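Bullura 1091 Matte Laminating Sheet – Horizontal Grade

Posted 04/07/2020 by Romus Surfaces product desk

Bullura 1091 is a decorative high-pressure laminate for benchtops, tables and shelving in kitchens, childcare rooms, staff lunch areas and light commercial fitouts. The decor is a plain off-white without fleck or grain. The finish is a low-sheen matte, intended for rooms where a gloss surface would throw glare from downlights or a north-facing window.

The sheet is supplied unbonded for pressing to moisture-resistant particleboard or MDF. It can also be ordered as a finished top, cut to size and edged, through any Romus trade counter. Finished tops are made to drawing and can't be returned.

Colour

1091 sits between the two other whites in the range. Romus 5 is cooler and reads blue beside timber. Romus 9 is a cream and is normally specified with brass or oak. Under warm-white lamps 1091 will shift slightly towards beige, and in shade it takes on some grey. Where the top meets a painted wall, we suggest holding a sample against a painted offcut before ordering. A half-strength neutral white is usually close enough for the join to recede.
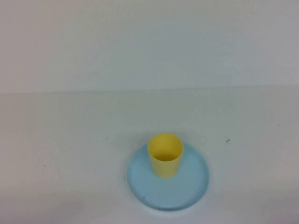

Yellow cup and light blue plate on a white tabletop.

Batch variation is small but not nil. Order all sheets for one room together, and check the batch code printed on the back before cutting. Claims for colour mismatch are not accepted once a sheet has been cut or bonded.

Specification

Grade: horizontal, general purpose
Finish: matte, both directions (no grain match required)
Backing: sanded, unbleached
Sheets per pallet: 17
Postforming: not suitable, use Bullura Li
Outdoor use: not suitable
Matching edge strip: yes, ordered separately

Bullura Li is the thinner postforming version of the same decor. It can be rolled over a bullnose or a coved upstand and is the right choice for one-piece tops. Its wear layer is lighter than that of 1091, so the two should not be mixed on a single working surface even though they match for colour.

Fabrication

Condition the sheet and substrate in the same room for at least three days before bonding. Store flat, face to face, with a cover board on top. Sheets left leaning against a wall will take a bow that is difficult to press out.

Use a balancing laminate on the underside of any unsupported top. Internal corners must be radiused; a square-cut internal corner concentrates stress and will crack in time, most often beside a sink or cooktop cut-out. Seal the raw edges of every cut-out before the appliance goes in.

Contact adhesive and PVA are both acceptable. With contact adhesive, allow the full open time given by the adhesive manufacturer and roll from the centre outwards. Trim with a tungsten carbide cutter, then file towards the substrate. Filing away from it will chip the decor layer, and a chip in a plain white cannot be coloured in convincingly.

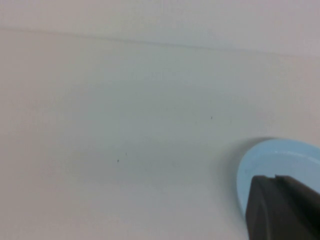
Joins should be kept clear of sinks and dishwashers. Mason's mitres give the neatest result on an L-shaped bench, but a butt join with colour-matched sealant is cheaper and easier to lift later. Either way, run a thin bead of neutral-cure silicone between the top and the wall and leave it overnight.

Care

Wipe with warm water and a little dishwashing liquid, then dry with a soft cloth. Tea, beetroot and turmeric should be wiped up promptly. For pen marks, use methylated spirits on a cloth and rinse. Do not use scouring powder, cream cleanser, steel wool or melamine sponges – these polish the matte finish and the shiny patch is permanent. Bleach should not be left to sit.

Use a trivet under hot pans and a board for cutting. The surface resists brief contact with hot crockery, but it is not rated for an electric frypan or slow cooker left standing on it for hours.

Ordering

Stocked in full sheets. Half sheets are available on request and carry a cutting fee. Orders placed before the August stocktake are filled from current batches; the edge strip has a longer lead time and should be ordered with the sheet. Samples are free to trade account holders.

Contact Romus Surfaces | © Romus Surfaces 2020. All rights reserved. | Back to top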